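Unplugging things is harder than plugging them in

I promised back in August that I'd write up what we've been doing with the PC teardown task, and then August went by, and so did a good deal more after it. So get a cup of coffee and I'll try to make up for it!

The short version is that we're teaching a policy called Sivier to work on the cables and connectors inside an ordinary desktop computer, learning from demonstrations. We have 798 of them now. I had hoped for 1,000, but my shoulders had other ideas.

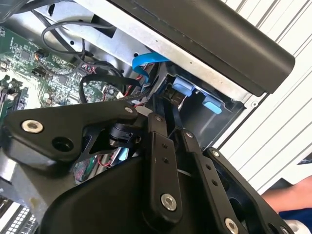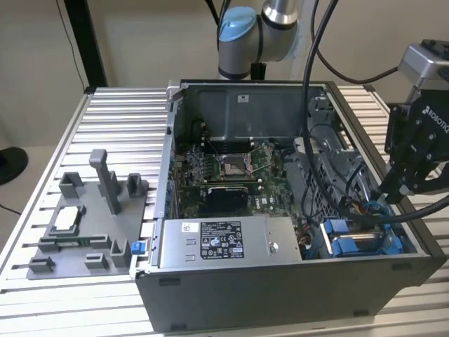
The fingertips at a connector by the drive bay, and the open tower on the bench with the gripper over it.

The method part is called Kettani, and it's a fairly small idea. Most of a demonstration is just travel – the arm coming over, going down, lining itself up – and a policy trained on all of it equally gets very good at travel. Kettani gives extra weight to the moments around contact, so that the closing of the fingers and the first little tug count for more in training. We took the weighting scheme from our older Zutine work on drawer latches and changed very little.

We ran 100 trials with the weighting and 100 without, and the weighted policy came out well ahead on grasping. On pulling it was closer than I'd like. It still tends to tug straight up when the connector wants to come out at an angle, and I suspect that's my own bad habit showing up in the data (I do the same thing at home, with lamps).

There are 2 things I want to try next. One is feeding in the wrist force readings, which we've been recording all along and never used. The other is moving the case between demonstrations a lot more than I did. The code will go up on the Grededeo page once I've cleaned out the embarrassing comments, hopefully by Thursday.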